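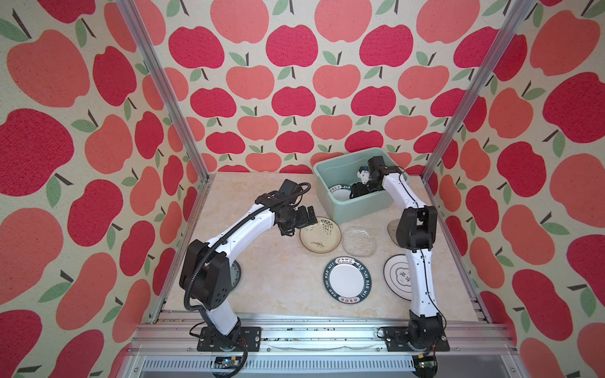 Figure 4. Two-arm cell during the plate task, right gripper in the bin.

Lurkville Robotics Club: Bench Manual
Section 4: Setting up the plate task
June
By Khanyisile Modise, with corrections from Bheki Steyn

4.1 Before you start

This section covers the plate task only. Mounting the arms and wiring the boards are covered in Section 2. Teaching poses are covered in Section 3. Do not begin here unless both arms have passed the joint check in 3.6 during the same session.

Two members are needed. One works at the laptop (the operator). The other stands within reach of the cut-off switch (the second). The second does nothing else while the arms are powered.

4.2 Preparing the cell

1. Switch off both arm supplies. Wait 60 seconds before putting hands inside the walls.

2. Check that each base plate is tight on the front rail. If a plate moves under hand pressure, stop and go back to 2.4.

3. Brush out the grooves of the rail. Dropped screws and grit collect there and will stop a base plate from sitting flat. Keep debris away from the slotted panel under the rail.

4. Follow the cable on each arm from base to wrist with your fingers. It must have slack at the elbow when the arm is folded and must not catch on a joint housing when the arm is stretched.

5. Check the red leads at both electronics boards. Do not pull on them to test them. Look for bare wire and for plugs that are not fully home.

6. Wipe the tabletop with a dry cloth.

NOTE: The patterned wallpaper on the three walls is part of the set-up. Do not cover it or swap it between runs. Runs recorded against different walls go in separate folders.

4.3 Placing the bin and the plates

1. Put the teal bin at the back right of the table, against the back wall, long side facing the arms.

2. Move the right arm by hand, power off, until the gripper is inside the bin. The fingers must clear the near wall of the bin on the way in. If they do not, move the bin and leave the arm poses alone.

3. Lay out the plates face up. Mix plain, printed and clear ones. The clear glass plate is the hardest to find in the camera view and should be included in every full run.

4. Leave bare table on at least one side of each plate. Plates may sit close together, but they must not be stacked.

5. Keep the far left of the table clear in practice runs. A plate behind the left elbow housing is allowed in scored runs only.

CAUTION: Plates chip. Take any plate with a cracked or sharp rim out of use and tell Jyoti Pant, who keeps the spares list. Do not pick up broken pieces while either arm is powered.

4.4 Running the task

1. Both members clear the cell. The second says "clear" aloud.

2. The operator powers the left arm, then the right. Wait for both to reach the rest pose.

3. Load the profile named Tedus. Check that the speed limit reads 60. New members do not change this value.

4. Start with one plate and the right arm only. The arm should close on the rim, lift, cross the bin wall and release with the plate resting inside. A plate propped at an angle in the bin counts as placed.

5. Repeat with both arms on. The left gripper should approach from above and stop just over the plate before closing. If it touches the plate before the stop, halt the run and redo the height setting in 3.9.

6. Carry on with the remaining plates. The operator calls each plate before the arm moves.

7. At the end of the run, return both arms to rest and switch off before emptying the bin.

CAUTION: The two arms do not know where the other one is. The profile keeps them apart by timing alone. If one arm is paused, pause the other.

4.5 Grip settings

Grip values are stored in the profile as plain numbers without units. Starting values:

Printed plates, wide rim: 201
Cream plate, thin rim: 216
Clear glass plate: 296

These were found by trial by Thabiso Mnguni and Florence Landry and suit the current finger pads only. After changing pads, begin at 201 for every plate and raise the value in small steps. Never go above 296. A plate that still slips at that value is being held in the wrong place.

4.6 Common faults

Gripper closes beside the plate. The wrist camera has shifted. Tighten its mount and repeat 3.8.

Right arm stops above the bin. The bin has moved. Repeat 4.3, steps 1 and 2.

Arm shakes at full stretch. Check the base plate first, then the elbow screws.

Board light goes out during a run. Use the cut-off switch. Do not reseat any plug until the 60-second wait is over.

Enter each fault in the bench log with the profile name and the plate in use. Leave the cause blank if you do not know it.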